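# About Amell

Hi, I'm Maricica Nedelcu, and Amell is my shop. If you've landed here you probably own a motorhome, a van or a travel trailer with a dinette that has seen better days, and you'd like to know who's going to be handling your cushions. Fair enough! I'd want to know too.

We make replacement cushions, covers and fold-out mattresses for RV dinettes and sleeper benches. We don't sell captain's chairs and we don't do carpet (people ask every week, and I'm sorry, I still don't do carpet).

## How I got into foam

My husband and I bought a used trailer the summer our oldest started middle school. It was a good trailer with a terrible dinette. The cushions had been sat on by somebody else's family for years and had gone flat in the front and lumpy in the back, so at night, when the table dropped down and everything got shuffled into a bed, you rolled gently toward the aisle. I priced new ones from a dealer and nearly choked on my coffee. Then I bought a slab of foam, borrowed my mother's sewing machine and made my own, badly.

They were ugly. The zippers wandered all over the place. But they were comfortable, and a couple at the campground asked where I'd bought them, and then their neighbors asked, and by the following spring I had foam dust in the kitchen, the hallway and (somehow) the freezer. That's when I rented the first unit.

## What we make now

There are three lines, and I named them all myself, so please blame me if they're hard to remember.

**Vistance** is our everyday dinette set. It's a firm foam core with a softer layer wrapped over the front edge, so the backs of your knees don't go numb over a long card game. The seat cushions are 4 inches thick as standard. If your bench sits high, tell us, and we'll talk about going thinner before you end up with your feet dangling.

**Rullden** is the sleeper. It's hinged in 2 places and folds back against the wall during the day, and when you open it up the seams fall where your body mostly isn't. I'm really proud of this one. It took a whole winter of me sleeping on prototypes in the unit with a space heater, and my back remembers every single version.

**Öberg** is the wool-blend cover range, for people who want their rig to feel more like a cabin. It costs more and it needs a gentler wash, and I'll tell you that up front before you order. If you travel with big muddy dogs, get the plain woven covers instead -- you'll be happier and so will I.

## Getting the size right

Most of our orders are custom, and most of the problems I've ever had came down to measuring. Old cushions shrink and sag, so don't measure those. Measure the plywood or the bench top underneath, front and back, because the two are often different. Corners get rounded off, walls lean in a little, and there's usually a seat belt slot that everybody forgets about until the box arrives.

If your bench is a weird shape, trace it on brown paper and mail us the paper. I love getting these. They come rolled up in wrapping paper tubes and poster tubes, and once in a long piece of drainpipe. Write "top" on the top side, write which side of the rig it goes on, and put your phone number on it so I can call you when I can't read the rest.

## Fabric, foam and the honest bits

We have 300 fabrics on the sample wall, and yes, that's too many. I keep meaning to cut it down and then a mill sends me a lovely rust-colored herringbone and there goes that plan. We'll mail you a handful of swatches for free. Please look at them inside your rig with the lights on at night, as well as out in the sun. RV lighting does strange things to gray.

New foam has a smell for a few days. Open the windows and let it air out before your trip if you can. The first few nights will feel firmer than you expect, too, and then it settles in and you stop thinking about it.

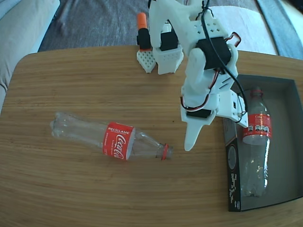
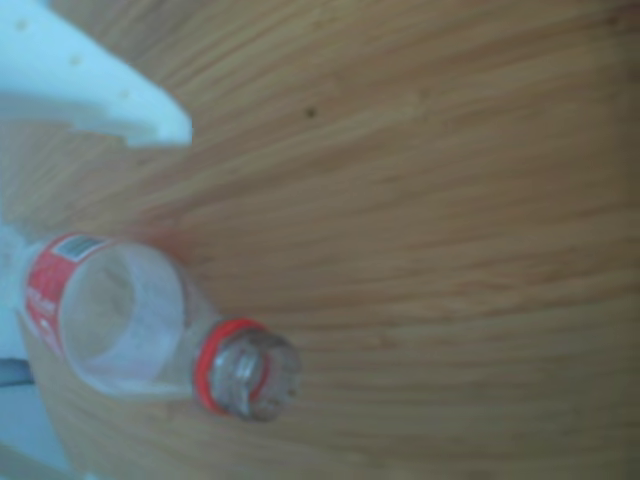 Covers are warrantied against seam failure for as long as you own the rig. Foam is a different thing, as it wears according to who's sitting on it and how often, so we handle that one person at a time. Call me, tell me what's going on and we'll work it out.

## Where we are these days

We've moved up to a unit of 3000 square feet, with a proper cutting bench and a roll-up door tall enough for most travel trailers. You're welcome to bring yours by for measuring, just call ahead so I can get my own car out of the way. Mornings are best. After 2 in the afternoon the sewing machines are all going and you'll have to shout.

August is our slow month for new orders, oddly enough, with everybody already out on the road. Spring is the crazy one. If you want a full set before camping season, send your measurements in while there's still snow on the roof of your rig, and I'll put you on the list and call you back with a price.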